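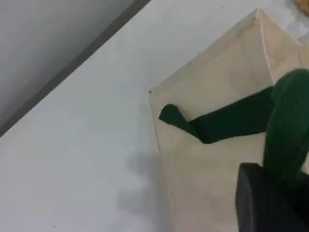
Secondary packaging is whatever goes around a product after its own wrapper, and in small retail it is usually costed badly. Students tend to enter the purchase price and stop there. A cream paper bag with a strip of dark green fabric across its face has at least two materials to cost, plus the time it takes to put them together. Storage, spoilage and labour all belong in the unit figure.

Workeck, the gift shop in our running case, ordered 3,008 bags in August and wrote off 393 of them through creasing and damp. Divide the full invoice by the bags that were usable, which leaves 2,615. The Costache method in your reader does this in one step - use it for the tutorial.

Rigid formats behave differently. They cost more per unit and take up more shelf space, but the write-off rate is lower. Zedomier, the second case, keeps 941 boxes on hand and reorders at half that.
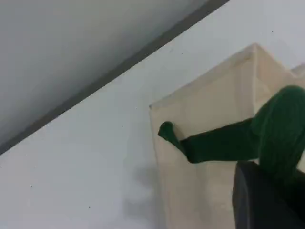

Fig. 2. Pale cardboard box with green fabric draped over it.

For next week, read the Musach case and bring your unit costs for both formats. Show your working and round to the nearest cent.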